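Retail talk, speaker notes
Telmo Casado, Velis

Slide 1. Discontinued lines
Start with the Bestovton hand soap. It was dropped in 2000 and shoppers still write in asking for it. Read out two of the letters, no more. Mention that Velis still holds the original label art.

Slide 2. Who buys
Store survey, 1688 replies. Most came from people who never used the old soap and heard of it from a parent. Pause for questions if anyone looks puzzled.
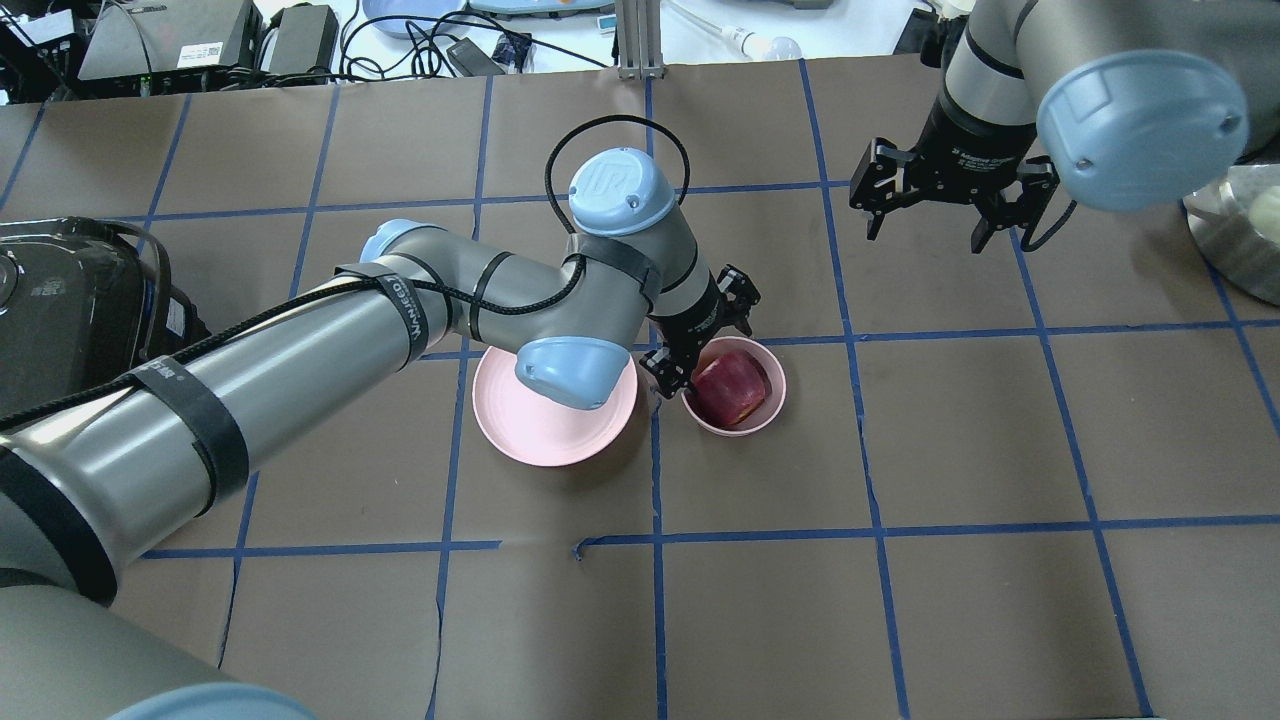
Slide 3. Price
Rolo sold the small bottle and the refill side by side. Refills went first in the Valcárcel store, more than 1034 of them by October. Don't get into margins, Finance has its own slot after lunch.

Slide 4. What we want from stores
One shelf near the register, old label facing out. Testers open at all times. Order forms are on the back table. Leave ten minutes for questions.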